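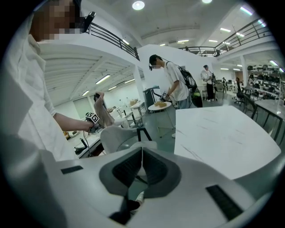 At the desks on the upper floor, Memberg Mill.

Memberg Mill open day, Drindden

I have wanted to get inside Memberg Mill ever since I first saw it from the train, and that must be most of my adult life. You come round the long bend before Drindden station and there it is across the water, five storeys of dark stone with a chimney that leans very slightly towards the town. The mill opens to the public on one Sunday in March, and for years I managed to be somewhere else. This time I booked the train before I'd even checked the opening hours.

It was well worth it! I'll try to put things in order, but my notes were taken on the backs of leaflets and several have cocoa on them.

From the station you go down the steps by the chapel, over the footbridge and along the towpath. The path was muddy in places and I was glad of proper boots. If you have a pushchair, go by Weir Lane instead. It adds five minutes and there is a decent pavement all the way, with a view of the back of the dyehouse that you don't get from the water.

The tour

Our guide was Greer Mowat, who grew up two streets away and whose grandmother worked in the mending room. She started us in the yard with our backs to the wall so we could see the loading doors stacked one above another, each with its iron hook still in place. Wool came in at the top and worked its way down through the building as it was sorted, carded, spun and woven, until it went out at the bottom as finished cloth. I'd always assumed it was the other way about. The hoist that took the bales up was made by a firm called Skukier, and their name is cast into the wheel in letters as long as my hand. Somebody has painted them red.

At its busiest the mill had 390 looms. Greer let us think about that for a moment and then took us into the old weaving shed, where just one is left in working order, and Hubert Baran set it going for us. Well! I have been to a fair few textile museums and I was still not ready for it. You feel it through the soles of your feet. Hubert started on the looms at 17 and can lip-read from right across the shed, a skill all the weavers picked up because there was no point in shouting. He demonstrated with a woman in our group, who mouthed what she'd had for breakfast from the far door. Kippers, and he got it first time.

He also showed us how to join a broken thread with a weaver's knot. I got it on my fifth go and then couldn't do it again. My piece of yarn is in my coat pocket and I practised all the way home.

The shed roof is the kind that looks like saw teeth, with all the glass on the north side. Weavers needed even light to match colours, Hubert told us, and strong sun played havoc with it. The glass is old and a bit wavy, and I could have stood underneath it for an hour.

After that it was the stone staircase, worn into dips on both sides where people passed each other going up and coming down. The upper floors are workspace now, and I was curious to see how they'd been treated. They are very bright. I missed the stone, I'll admit, but it is lovely to see people at work in a building that could so easily have come down.
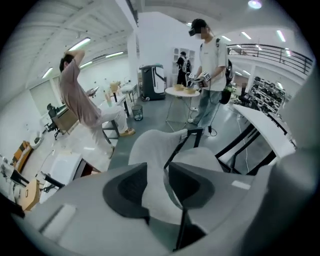

White walls and a grey floor upstairs, where the carding was once done.

Greer told us the carding machines were so heavy that the floor had to be held up by a second row of iron columns, put in after the first winter. You can see them properly on the floor below. Look for the ones with plain tops - the original columns have a band of leaves. Once she'd pointed it out I kept spotting them, and bored the friend I'd travelled with by naming each one as we passed.

Dyes and a very good bun

The dyehouse is separate, across the yard, and it was my favourite part of the day. Arnout Dewulf had set out jars of madder, weld and woad along the old stone troughs and was dyeing small skeins while we watched. Woad is the one to wait for. The wool comes out of the pot a rather sickly yellow-green and turns blue in the air in front of you, and a whole row of grown-ups said "ooh" together. Arnout lets you choose a skein to take away. I took a soft orange from the madder, a second dip from the same bath, and I much prefer it to the stronger red of the first.

He had the mill's pattern books out as well, with swatches glued in and the recipes beside them in brown ink. Some are blunt. One grey has "never again" written next to it, underlined twice.

Lunch was from Kovalchuk, the bakery by the footbridge, which runs a stall in the yard on the open day. Go early. The cheese and onion pies had gone by the time I came out of the dyehouse and I had to make do with a poppy seed bun as big as a saucer, still warm, and a cocoa. I wasn't sorry at all. I went back for another bun to take home and it didn't get as far as the train.
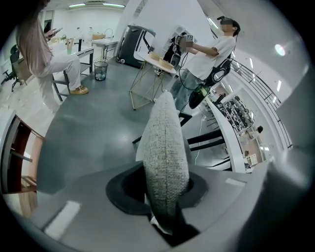
In the afternoon there was a talk by Oluwatosin Garba on the mill's water supply, which I nearly skipped and am so pleased I didn't. The mill took its power from a wheel long before the engine house was built, and the pond that fed it had to be shared with a paper works upstream. The two owners fell out over it for years. Oluwatosin read from their letters, which begin politely and get shorter and shorter, until one of them is simply a bill for a drowned cow. He has walked the whole channel from the moor down to the wheel pit and handed out a sketch map, so I know what I'm doing at Easter.

The wheel pit itself can only be looked at through a grille, and it was dark by the time I got there, but you can hear the water running a long way down. Take a torch if you have one.

If you're going next year

Entry is free, and the guided tours need booking at the gate when you arrive. I went on the one at 2, and the morning ones were quieter. The staircase is the only way up for visitors at present, so the upper floors are not possible for everyone, though the yard, weaving shed and dyehouse are all on the level. Dogs are fine in the yard. The loom runs on the hour and it is very loud, so bring something for small ears.

There are second-hand books on a trestle by the gate, mostly local history and knitting. I came away with a guide to the packhorse routes over the moor, a bag of odd buttons and a blue thumb.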